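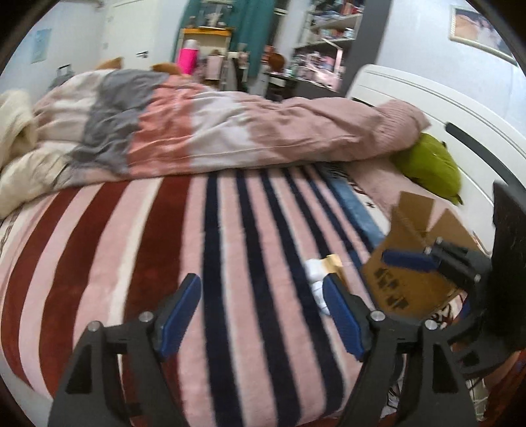
Fig. 1. View from the hand-held gripper over a bed. A small white sock lies between the jaws.

Notes for Session 2: Showing a robot a task by hand
Posted January 16, 2026

Hi all, and welcome back. These are my notes for the second session, cleaned up a little from what I scribbled before class. If you missed it, read these first and then borrow somebody's drawings of the two setups, which I did on the board and then wiped off before I thought to save them (sorry!).

We started with the question Ylva Wikström asked at the end of last time: why go to the trouble of carrying a gripper around a bedroom when you could drive a real arm from a desk? Good question, and we spent most of the hour on it.

Remote control first. You hold a controller or a small copy of the arm, and the real arm follows. Everything you record is something the arm can do, so you never have to wonder if it could reach. The price is speed. When I tried folding towels on the Backlund arm in December I was painfully slow, and I've been doing this for years. You also have to get the arm to where the mess is, and arms are heavy.

With the hand-held tool you are the arm. You walk up to the bed, point the fingers at the sock and close them. The camera rides along on the tool, so what gets recorded is close to what a wrist camera on a robot would see, and your own eyes and your clever shoulder don't get into it. Look at Fig. 1 again with that in mind. The two blue pads are where the touching happens, and they stay in view while you come in from the near side – keep them there! If you roll your wrist so far that the pads face away from the thing you want, the clip is hard to learn from.

Now, beds. I love beds as a teaching case and I will defend this to anyone. Soft stuff moves when you push it, a striped blanket gives you edges all over the place that aren't edges of any object, and a sock can take just about any shape it likes. A small crumpled sock next to a scrap of tan-gold paper or packaging is a lovely problem, too. Which one did you mean to pick up? The learner only knows what you did, so decide before you start moving and don't change your mind halfway.

Carolina Antunes brought up reach, and she was right to. Your arm bends in ways the robot's may not. Leaning across a whole mattress is easy for you and can be impossible for an arm bolted to a stand. We'll get to how you check for that in Session 3, with the Hurnell logs.

For your own recordings this week:

Pick one task and write it down in one plain sentence.
Record 20 clips of it. Start each one from a slightly different spot.
Slow down for the last bit before the fingers close, then hold still for 2 seconds after.
Keep your other hand out of view.
If you fumble and recover, keep the clip and mark it "recovery" in the sheet.

Reading: chapter 13 of the Cilamitz course book, but skip the proofs. Leif Lundgren has the spare copy. Bring your sheet to Session 3, even if it's a mess.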